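Home | Gallery | Guest rooms | Contact

Cloths and Towels Before Folding

2 November 2022
By Laimutė Lepik

In September I began to sort all the small textiles we keep for the guest rooms in Gradeck. I had 17 in the first basket, most of them in soft colors. I like to spread them on a light table, where each color is easy to see. This page shows a part of the work, with my notes on how I fold and store.

Green, blue and pink each get their own place on the table with a folded beige cloth behind.

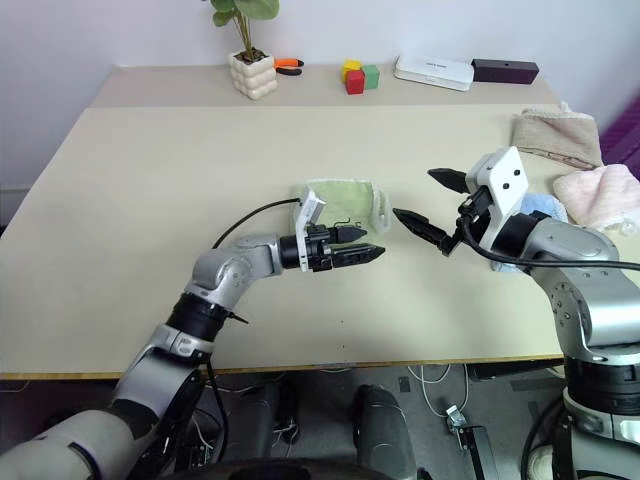

Soft pile, close view

The thick, curly pile needs more patience than a flat cloth. I shake it well and I never press it with an iron. When I look from near, I also find small specks in the green fluff, so a short check is worth the time.

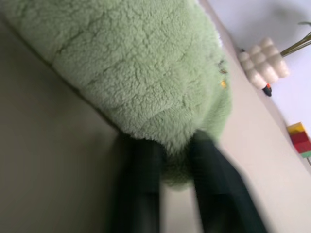
Is it better to roll or to fold a fluffy towel?
Rolling is kinder to the pile, but folded towels sit better on a narrow shelf. I roll them for the baskets and fold them for the cupboard.

The last one is a green towel folded over on itself. 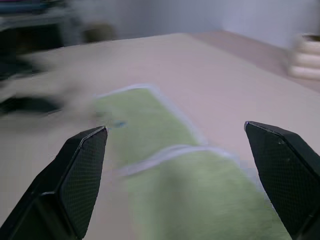 My mother folded everything in three, and I kept this habit for many years. Now I fold in half two times, as the shelves in the Lundomum rooms are only 23 cm deep. A towel with an edge in another color helps me very much. On the green one I follow the thin white border, and when the two white lines meet, the fold is straight. For the towels with no border I still use my hand as a measure, and around six of them wait for me until next week.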